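Week 3 notes: writing task rules before you run anything

Okay, so last Tuesday a few of you asked why I keep sending your Stallis write-ups back when the arm did what you wanted. Short version: I couldn't tell from the sheet what you wanted! The house rules we borrow from Getivura have 16 items, and ten of them get settled before a motor moves. Print them, scribble on them, bring them along.

The one I care about most is rule 3, start and end states. Write down what is on the table, what is in each hand, and what counts as finished. If a stranger can't judge the run from your sheet, it isn't a rule yet (mine failed this too, the first time I tried it on the Prantl bench). 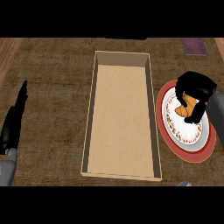
Two-arm tasks need one more line on the sheet, and it's the line people skip: what the idle arm is allowed to do. I want a parking spot and a keep-out area for it, in words. Take a croissant held on its plate by the right hand, with an empty tray right beside it and the left arm well off to the other side, holding nothing. Is the left one free to reach over the tray? Your sheet has to say. Same goes for grip limits on soft food, and for whether touching the plate counts as a fault.

For next time: pick one Bromuvier task, write the start state, the end state and the idle-arm line, and keep it under a page. Sim first, always. Send it to me by 16:00 on Friday and I'll mark it up over the weekend.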